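4. Demonstrationen aufnehmen (Simulation)

Stand: 4. März 2020. Gilt für Flenine mit Tistusine-Recorder. Für den echten Arm siehe Kapitel 6, nicht mischen!

Vorher prüfen: Szene "Würfel heben" geladen, Recorder läuft, Zielordner leer. Pro Satz 288 Episoden, Platz auf der Platte also vorher freimachen.

1. Flenine starten, Profil Hopkin wählen.
2. Im Recorder neuen Satz anlegen. Name ohne Umlaute und ohne Leerzeichen, sonst bricht der Export ab.
3. Startpose anfahren (Taste H). Warten bis die Gelenkwerte ruhig sind.
4. Aufnahme mit Leertaste starten. Erst dann bewegen.
5. Greifer über den Würfel, gerade absenken, schließen.
6. Anheben und 5 Sekunden halten. Nicht nachkorrigieren, auch wenn der Würfel etwas schief sitzt.
7. Leertaste - Aufnahme stoppt. Mit J behalten oder mit N verwerfen.

Hinweis: Die Haltephase gehört zur Episode. Wer zu früh stoppt, bekommt Beispiele ohne Endzustand, und die sortiert der Filter sowieso wieder raus.

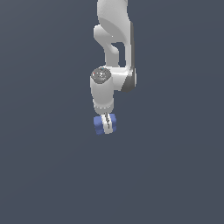
Für die Ansichten in der Haltephase reicht die Kamera "Front". Hintergrund auf einfarbig dunkel lassen, Tisch und Boden ausblenden. Die Einstellung steht unter Ansicht > Umgebung und muss nach jedem Neustart neu gesetzt werden (ist bekannt, Fix kommt im Dezember). Würfelfarbe bleibt blau. Andere Farben erst im zweiten Satz, sonst passen die Labels nicht.

ACHTUNG: Während der Aufnahme nie die Schrittweite ändern. Die Datei sieht danach normal aus, die Zeitstempel sind aber unbrauchbar.

8. Nach jeder neunten Episode Startposition des Würfels neu würfeln (Taste R).
9. Satz schließen, dann Prüfung laufen lassen. Rote Zeilen = Episode löschen und neu aufnehmen. Gelbe Zeilen kurz ansehen, meistens ok.

Episoden mit mehr als 3000 Schritten werden nicht importiert. Also nicht trödeln, aber auch keine ruckartigen Bewegungen - das Modell lernt die Ruckler mit.

Fehlversuche: nicht wegwerfen, wenn der Würfel erst beim Anheben rausrutscht. Mit F markieren, kommt in einen eigenen Ordner. Greift der Arm ganz daneben, verwerfen und bei Schritt 3 weiter.

Export nach Ekwood: Datei > Export > Satz komplett. Dauert. Fenster in der Zeit nicht schliessen, der Fortschrittsbalken hängt gern mal und läuft dan weiter.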